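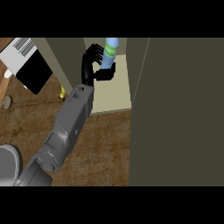
Reusable bottles: what's worth keeping?
Kitchen & Home > Storage

pantrymoth
Posted 7 August 2019
We're moving to a smaller place in Brerkavance and I have to get rid of half my water bottles. I love them all!! How do you decide? Mine fill a whole cabinet and something falls on my foot every time I open it.

rorkton_gal
Keep the wide mouth ones, toss anything you can't get a brush into. I did this last August and don't miss a single one – well, maybe the green one.

dishpan212
Disagree. Wide mouth spills all over me in the car. I've had the same narrow one for seven years and I just soak it overnight with baking soda and rinse.

rorkton_gal
Overnight soak every time?? No thanks lol

dishpan212
Once a week! It takes 30 seconds to set up.

bernance_bob
Check the lids first. If the gasket is gone and you can't buy a new one, out it goes.

pantrymoth
Ok, lids tonight. Two of mine don't even have one (oops).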